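Six weeks of phoning Mrs Next Door

6 May 2020

I have been meaning to write this down for a while, and now that the washing up is done and the house is quiet I have no excuse left. It's about loneliness, mostly, and about a telephone.

When everything shut in March I put my name down for the Dritthorpe phone list, which was started by Khoa Mai from the chemist's. You get matched with someone living alone who has asked for a call, and you ring them. There's no script. I was given a lady of 83 who, it came out in the first five minutes, lives four doors down from me, and to whom I had said perhaps a dozen words in all the time I've been in Paredes Road. (She's given me leave to write about her as long as I call her Mrs Next Door, which made her laugh, as she isn't.)

The first call was dreadful. I asked how she was, she said mustn't grumble, I said the weather was nice, she agreed that it was, and then we both listened to the line hum. I put the phone down after 4 minutes feeling that I'd done her more harm than good. I very nearly asked Khoa to pass her to somebody chattier.

The second call was better, purely by accident. I was halfway through making soup and had to ask her to hold on while I rescued the onions, and she wanted to know what sort of soup, and then told me I was doing it wrong - which I was. Since then we hardly ever talk about how she is. We talk about her years in the office at Gudar, where she typed invoices and fell out with a man over a window, and about whether I ought to cut my own fringe. Our longest call so far was 47 minutes. I had to plug the phone in.

What I hadn't understood before is how much of her week was made up of small things I'd never have counted as company. The girl on the till. The driver of the Allus minibus, who always asked after her knee. A nod from the man with the spaniel. All of it stopped on the same day, and a weekly food parcel, however kindly packed, doesn't ask after anybody's knee.

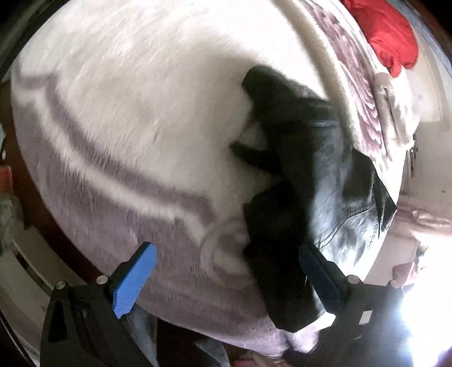
How often should you ring someone who is on their own at the moment? Twice a week at the same time of day suits most people, and it's better to keep to that than to ring every day for a week and then tail off.

Mine are Tuesday and Friday at eleven, after her coffee. I was late once and she'd been sitting by the phone, and I felt so awful about it that I now set an alarm. If you're thinking of joining in, do, and please don't be put off by a stiff first call. Have something on the go in the kitchen if you can.

She wants to have me round for tea when it's allowed, possibly in August, and I've been told to bring my own soup so that she can see what I've been doing to it.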